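How to write a task rule sheet for simulated kitchen work

Last updated 2 October 2025 by Floor Baert

Every task in the Kodwood kitchen set needs a rule sheet before anyone records demonstrations or trains on it. The sheet says what counts as a valid start, what counts as success, and what makes an episode unusable. This page goes through writing one, using the microwave task as the running case. The same steps apply to drawers, cabinets and the stove.

You will need edit rights on the task folder, a working copy of the simulator, and the short template Jozef Brouwer keeps next to the scene files. Copy the template. Do not start from another task's finished sheet. We did that with the drawer tasks and ended up with sheets that talked about handles on objects that had none.

Step 1. Write the task in one sentence

Use the same words the operator or the policy will be given. For our case the sentence is "Take the dish out of the microwave and put it on the counter."

Read the sentence to someone who has not seen the scene. If they ask which dish, or which counter, change the sentence. Leave out anything about how the robot should do it. "Carefully" and "slowly" do not belong in the task sentence. If speed matters, it goes under limits in Step 4.

Step 2. Fix the start state

List every part that moves and say where it is allowed to be at reset. For the microwave that means:

Door: open, past the angle given in the scene file.
Turntable: any rotation.
Dish: resting on the turntable, upright, with its whole base supported.
Food: inside the dish.
Gripper: open, outside the cavity, not touching anything.

Door angle causes the most arguments. Our rule is that a task starting with the door open must start with it open far enough for the widest gripper in the set to pass without touching it. If you want the robot to open the door as well, make that a separate task with its own sheet. Chained tasks can be built from two sheets later.

Let the physics settle before you save a start state. Food pieces are spawned slightly above the dish and drop into place, and if you save too early some of them are still moving at the first step.

Step 3. Write the success check

A success check must be something the simulator can work out from object states. It must also be something a person would agree with after watching the episode. Both parts are required, and the second is the one people skip.

For the dish task, success is true when all of these hold at the same time:

The base of the dish is in contact with the counter.
The dish is upright within the tilt limit.
The food is still in the dish.
Neither finger is touching the dish.
The dish has been still for the full settle time.

The finger contact line is there on purpose. Without it, an episode can pass while the gripper is still holding the dish just against the counter, and on a real robot you would not call that done.

Do not use the distance between the dish and a target point as your only test. Delia Căpraru went back through 339 episodes of an older version of this task that used a distance test, and 76 of them had passed with the dish tipped over. The numbers in the report looked fine the whole time.

Step 4. Set limits and failures

Limits are things that end an episode early. Keep them few. For this task there are force limits on the door and turntable, a time limit, and a stop if the dish drops to the floor.

Touching the door is allowed. Pushing it hard enough to load the hinge is a failure. Simulated hinges will take a lot more abuse than real ones, so set the force limit from the real appliance's behavior if you have measured it, and mark it "unmeasured" on the sheet if you have not. Do not leave the field blank — a blank reads as "no limit" in the loader.

Food spilled inside the cavity is a failure even if the dish later reaches the counter. Write this out. Two reviewers working from an early draft scored it in opposite ways.

Step 5. Choose what gets recorded

Record joint positions, gripper opening, object poses, contact flags, and the random seed. Record the version of the scene file too. If someone changes the friction on the turntable in April and the version is not stored, there is no way to tell the old episodes from the new ones.

Camera views are rendered after the fact from the saved states. Check each view at the start and at the grasp. A view that looks good at the start can lose the dish behind a finger once the gripper goes in, and the sheet should say which views are safe to use for review.

Step 6. Test the check before using it

Run 200 resets with no robot motion. Every one should meet the start state and none should report success. If any reports success, your check is wrong, or your start state is.

Then try to cheat it. Hold the dish against the counter. Tip it. Put it down empty. Slide it to the lip of the cavity and leave it there. Each of these should come back as a failure, and each should be saved as a named test so that it runs again whenever the sheet changes.

Last, have a second person score a batch of episodes by eye, without seeing the simulator's result. Hendrik Van Beek does this for the kitchen tasks and Josefien Wuyts for the workshop ones. Any episode where the person and the check disagree goes into the notes, with a line saying which of them was right.

Step 7. Sign off and freeze

Put your name, the reviewer's name and the scene version at the bottom. Once episodes have been recorded against a sheet, do not edit it. Make a new version, even for a typo in the task sentence, as the sentence is part of the data.

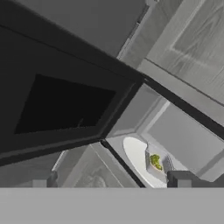 Old versions stay in the folder with their tests. When you report a success rate, give the sheet version next to it, and do not combine rates from two versions in one table. If you need to compare them, rescore the older episodes with the new check and say in the report that you did.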